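Speaker notes, Rultcombe workshop evening
By Estíbaliz Tejada
January 31, 2021

Thank everybody for coming, and say early on that I'm a bookkeeper by trade, so please be gentle with the wiring questions! Start with why Wissam and I wanted an arm at all, then the 36 evenings it took (go easy on the story of the cable clips, I always run on). The arm is called Nikum, after a good deal of arguing.

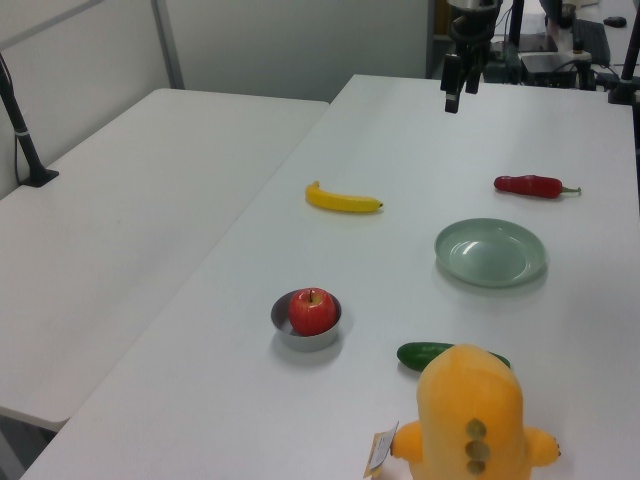 Grip force was my job, and it gave me more trouble than all the rest put together. I began with one setting for everything. Explain that a banana lying on its side and an apple sitting snugly in a metal bowl are two very different requests, with so little room for the fingers around the apple. Then on to the plush toy, which is soft and wants a bigger squeeze than you'd think. Pause for questions, sip water.

Finish with the cost, nearly 700 dollars between us, and pass the notebook around.

Comments

Derkus: Lovely talk, could you post the grip settings?

Wissam Semaan: She left out how long we spent on the name.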